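Subject: Re: [handheld-demos] Soft garments: where do you start the recording?
From: Tomomi Nagano
To: handheld-demos list

Replying to Shota's question from this morning. I've put one of our starting positions in here because it's easier to talk about with something to look at.
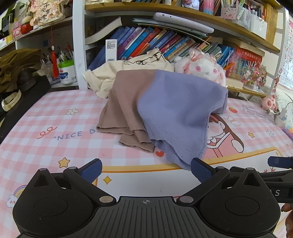
Start position, knitwear on the desk, near gripper open.

Shota Murakami wrote:

> Hi all,
>
> We're at the point in the Flumon work where the towels are fine and the
> clothes are not. With towels we start every demonstration from a flat
> or half-folded towel and the policy copes. With jumpers and anything
> knitted it grabs a bit of sleeve, lifts, and then hangs there as if
> waiting for instructions.
>
> My questions, for anyone who is recording clothes with hand-held
> grippers:
>
> 1. Do you start with the garment neat or in a heap?
> 2. Do you clear the desk first? Ours is a bare grey bench and I'm
> starting to wonder if that is a mistake.
> 3. One gripper or two?
> 4. How do you handle a bad grasp? We have been throwing the whole
> take away.
>
> We also tried recording by remote control on the Sakamoto arm and the
> folds came out very stiff. The operator couldn't judge how far the
> cloth had been pulled.
>
> Shota

I'll take these in order.

1. Heap. We began with neat garments as well and got the same result you describe. The policy learned what to do with a neat jumper and had no idea how to get to one. Now we drop the garment on the desk and leave it however it lands. The one in the picture is a fair sample. It's a two-tone knit, brown on one side and purple on the other, and the brown side is lying in folds over itself while the purple side spreads out toward the gripper. The first job is to find an edge worth pulling. I go for the ribbed hem when I can reach it, as it's thicker than the body of the knit and the pads hold it better.

Two colours in one garment was a lucky choice. When we play the takes back we can tell at once which end the jaws went for. I'd suggest adding a few like that early on, along with plenty of plain ones so the policy doesn't come to depend on the colour change.

2. Leave the desk alone. Our early takes at the Gavholm office were all on a bare bench and the results didn't carry over to anybody's house. The desks we record on now have books, pens and soft toys on them. There's a rabbit plush right up against the purple fabric in this one and a shirt propped behind the knit, so you have to decide what belongs to the garment and what doesn't, and pull without dragging the rest along. Patterned tablecloths are worth having too. A gingham cloth with cartoons printed all over it gives the vision side a lot more to sort out than grey laminate does.

I do move anything breakable out of reach, and I don't rearrange what's left between takes unless it has been knocked over.

3. Two, for anything bigger than a sock. With one gripper you end up dragging the garment across the desk to straighten it, and that is a habit you don't want to teach. With two you can hold one side still and draw the other away. Keep both hands where at least one camera can see the cloth between them. New people tend to bring the second hand in late and fast. I ask them to have it near the work before the first grasp, even if it has nothing to do yet.

4. Don't throw those takes away. If the jaws close on nothing, or the knit slips, open up, back off a little and go in again at normal speed, then carry on to the end. Those retries are some of the most useful parts of our set. We bin a take when a gripper gets tangled in a cuff, or when somebody puts the tool down and uses fingers. Shota, your policy that lifts a sleeve and then stops sounds to me like one that has never seen a poor grasp put right.

On the remote control question, we had much the same trouble with Berden's leader arms. You can't feel the stretch, so people either pull too little and leave wrinkles or pull too much and lose the far side. We still use remote control for the last step, putting the folded piece on a pile, and do the untangling and flattening by hand. If someone has force feedback working on cloth I'd like to hear about it.

A few smaller things that took us longer to learn than they should have:

- Pause for 2 seconds with the jaws open before the first move. It makes the start of each take much easier to find.
- Pull along the ribbing where you can. Pulling across it stretches the hem and the garment goes out of shape after a few sessions.
- Change garments every 8 takes. After that the person recording has memorised the cloth and stops looking at it.
- Wipe the pads. Wool fluff builds up and the grip gets worse slowly enough that you blame the operator.

I can send our recording notes to anyone who wants them. They are 3 pages and need a tidy up, particularly the part on sleeves, which we rewrote in August and I'm still not happy with.

Shota, could you post one of your failed knitwear runs? I'd like to see where on the sleeve it grabs.

Tomomi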